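Grurnby test kitchen, bench notes, September

Brine trial, Wednesday. Cucumbers from the Kukton lot were divided between two crocks and salted at 20 and 34 grams per liter. M. Kozan recorded the first pH readings at 9:15. R. Nava reports that the weaker brine clouded first; the stronger remains clear. Lids are to stay closed until the next reading.

Stone countertop: wipe up brine spills promptly and rinse with plain water.

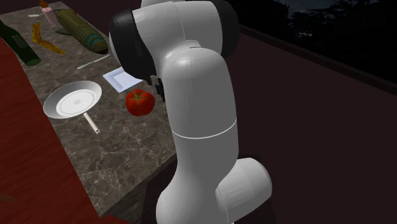
Readings still to be taken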